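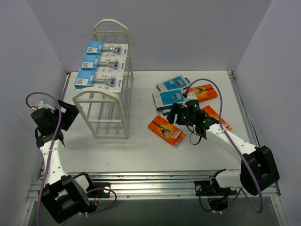 Notes on workspace rules for two-arm cells

August 28, 2021

Revision 4 of our cell rules went up on the wiki this week. The previous version had grown to 91 lines, a good many of them contradictory, and new operators were reading the first page and guessing the rest. What follows is the part that applies to retail handling tasks, where goods are picked from a table and hung on a display rack. Palletising has its own sheet.

Reach and overlap

Each arm owns its half of the table. The strip in the middle is shared, and only one gripper may be in it at a time unless the task sheet says otherwise. Handovers are the usual exception. If the task sheet is silent, assume there is no exception.

With both arms mounted on the same front rail, the elbows are a bigger problem than the grippers. Operators watch the fingers and forget the shoulder joint. Check the full sweep of both arms at low speed before the first run of the day, and again after anything on the rail has been unbolted.

Speed

The limit near a wire rack is 300 mm/s at the gripper. Stiltus wanted it higher for cycle time. We tried that at the Furton site and had bent rods within a fortnight, so the figure stays.

Cables

Cables need enough slack for full wrist rotation and no more. A loop that hangs below the gripper fingers at any point in the sweep is a fault and should be logged as one. Hanging loops catch the corners of cartons, and blister packs are worse, as the hanging hole will take a connector quite neatly. Clip along the forearm, leave the loop at the shoulder, and do not use tape. Tape residue on the arm was the most common finding in last October's audit.

Table layout

Loose stock goes on the table unsorted. This was argued over at length. Dalgleish's older procedure had every box squared to the rail, and the pick rates looked excellent until the cell was given stock tipped out of a tote. Boxes may overlap, lie at any angle and rest on top of one another. They may not lean against the rack or touch the side rails.

Keep the strip directly behind the front rail clear. Nine of the stoppages we logged under revision 3 were for cartons nudged into it, where neither arm could get a decent approach.

Walls

Plain and matt on all three sides. No labels, no checklists, no cable ties left poking through. The wall sheet from Borine scuffs easily but does not throw glare back off clear plastic packaging, and we have stopped looking for a replacement.

Stopping

Either operator may stop the cell without giving a reason. After a stop, both arms go to the park position before a hand enters the enclosure, including when only one arm was moving. A lit gripper indicator is to be read as a live gripper.

Still open: whether a dropped pack should be left where it falls or cleared between runs. The current text says leave it, unless it has landed on the rail - I expect that to change in revision 5.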